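Normas para grabar demostraciones con pinza manual en casa: ¿qué es obligatorio y qué es manía?

Publicado en el foro de Manipulación y recogida de datos
4 respuestas ocultas por votación negativa

tornillo_flojo

Buenas. Llevo un mes grabando tareas domésticas con una pinza de mano para un proyecto de Metport. Me pasaron una guía de buenas prácticas que, sospecho, escribió alguien que vive en un laboratorio: superficie despejada, fondo uniforme, suelo libre de objetos. Yo vivo en un piso. Mi suelo tiene zapatos.

La tarea es meter y sacar paquetes de comida de una caja de cartón. Tengo que entregar 500 episodios y el revisor me ha devuelto 40 con la nota «entorno no conforme», sin más. ¿Hay alguna norma seria sobre esto o me pongo a pintar el salón de gris?

Segunda duda: ¿los envoltorios transparentes se pueden usar? En la guía pone «evitar brillos», y luego la lista de objetos son todo galletas.

Gündoğdu

Norma seria, en el sentido de un documento con portada y número, para el desorden de tu piso no conozco ninguna. Las que hay sobre robots se ocupan sobre todo de que la máquina no te rompa un brazo. Lo demás son guías internas, y cada una refleja las desgracias de quien la redactó.

Mira primero para qué se van a usar los datos. Si el modelo tiene que funcionar en casas, una casa ordenada hasta el último calcetín es un dato bastante raro. En Henddale tiramos 1,045 episodios grabados sobre una mesa blanca preciosa. El modelo resultante era un experto en mesas blancas.

Lo que sí exijo yo cuando me toca revisar:

1. La caja, apoyada y estable. Vale la cama, vale una manta con dibujos, siempre que no se hunda a cada movimiento. Si la caja se desliza, paras y repites.

2. Agarre enfrentado. Un dedo a cada lado del paquete, a una altura parecida, y el objeto a la vista al levantarlo. En un paquete largo puedes aceptar algo de inclinación; si gira entre los dedos, se anota como agarre deficiente y se conserva. Los fallos también enseñan, sobre todo a quien los revisa.

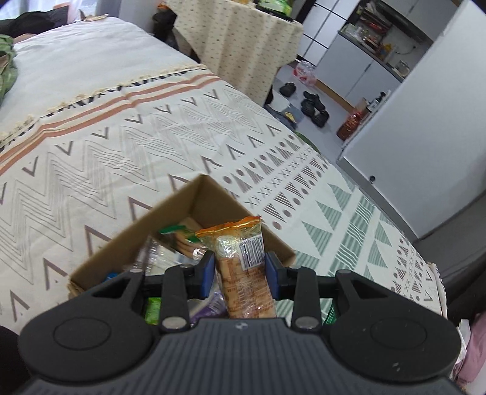
3. Brillos. El plástico transparente se usa. Con reflejos en el film se sigue distinguiendo el paquete de lo que hay en la caja, y eso me basta. Lo que rechazo es una ventana de frente que deje la pinza en silueta -- y eso se arregla girando la caja.

4. Privacidad. Aquí no hago chistes: fuera cartas, recetas médicas, pantallas encendidas y fotos de familia. Los zapatos no tienen datos personales, que yo sepa.

Y pide al revisor que cite el apartado de la guía. «Entorno no conforme» es un estado de ánimo.

pinza_y_media

Yo lo recojo todo antes y no me han devuelto nunca nada. Tardas más, pero duermes. También te digo que lo de la manta yo lo quitaría, a mí me gustan las sábanas lisas.

Stollell

De acuerdo con Gündoğdu casi en todo. Añado dos cosas que en las guías suelen ir en un anexo que no abre ni su autor.

Los dedos blandos se limpian entre tandas. Las bolsas de aperitivos sueltan grasa y el agarre del último episodio deja de parecerse al del primero. Un paño y listo.

Y no cambies el entorno a mitad de tanda. Desorden sí, pero el mismo desorden de principio a fin del episodio. Si alguien pasa y mueve algo mientras grabas, córtalo y empieza otro.

Lo de evitar brillos viene, creo, de una versión antigua pensada para piezas metálicas. La habrán copiado tal cual -- es el método más extendido de elaboración de normas.

tornillo_flojo

Gracias. He pedido el apartado y me contestan que lo están «consultando». De momento dejo los zapatos donde están y giro la caja.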